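Teleop demos, tool pickup in sim, jittery wrist

takbridge_yk
Posted Thursday, 9:19 pm

ok so I'm doing demos for a tool sorting task, all in sim, driving the arm by remote with the hand controller. Plan is 300 demos before I train anything. I'm at 19 and already hate it. The transport part is fine. The part right before I let go is awful, wrist wobbles, I overcorrect, then I sit there hovering while I make up my mind.

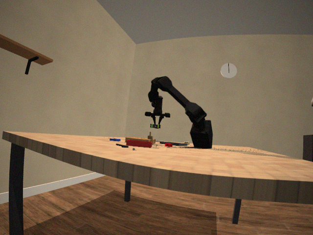

Position scale is 1:1 right now, rotation too. Tried turning the smoothing up and then it feels like steering a boat. What does everybody use? Also do you keep the bad ones or toss them. I've been keeping everything where the tool ends up in the right place.

- Yaowalak

geza_m
Posted Thursday, 9:31 pm

1:1 is way too much for the last bit. I run half scale on a foot pedal, full speed to get over there, pedal down when close. Leave rotation alone, people scale that too and then their hand is twisted all the way round and they have to clutch.

Toss the hovering. The policy learns to hover. Ask me how I know

rosangela.moura
Posted Thursday, 9:40 pm

dont toss them!! trim them. Different thing. If the grasp is good and the place is good just cut the dead frames in the middle.

And I'd keep a few where you miss and recover. Mine had zero recoveries in the first set and the second it was off by a bit it just closed on air and carried nothing over to the bin, very proud of itself

geza_m
Posted Thursday, 9:44 pm

Recoveries yes, wandering no. And trimming is risky, you get a jump in the joint positions where you cut. Seen it twice in the Umstead set.

rosangela.moura
Posted Thursday, 9:52 pm

only if you cut while the arm is moving. Cut where its still. Velocity under threshold for 5 frames, drop the rest. No jump.

ourania_mv
Posted Thursday, 10:05 pm

Side question, are you driving off the room view or the wrist view? I did 9 demos on the room view only and my depth was garbage. Switched to wrist view for the approach and it got a lot easier. Pliers especially, you need to see which way the handles open before you commit. 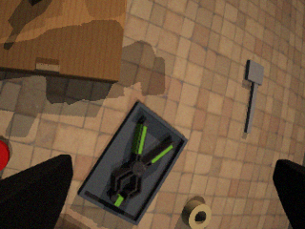
Wrist view, gripper open, pliers in the tray

With handles spread like that I come in at the pivot, not on a handle. Grab one handle and the whole thing swings.

takbridge_yk
Posted Thursday, 10:11 pm

room view only, ugh. That explains a lot. Will try the wrist one tonite. I have been grabbing by the handle too

yuxi_x
Posted Thursday, 10:26 pm

disagree on the pivot thing, depends what you do with them after. If its just sorting, sure. If you ever want to hand them to somebody you want the grasp further back. Pick one and stick to it tho, mixing grasps in a small set is worse than either.

Also 300 is a lot for one task. I'd train on the first 50 or so, see where it fails, then record those spots.

geza_m
Posted Thursday, 10:30 pm

+1 to Yuxi on sticking with one grasp. Still say pivot.

takbridge_yk
Posted Thursday, 11:02 pm

update, half scale plus wrist view, way better. No pedal so I put the slow mode on the thumb button. Redoing the 19 from scratch, trimming scares me a bit sorry Rosângela

rosangela.moura
Posted Thursday, 11:08 pm

your loss lol. save the old ones somewhere anyway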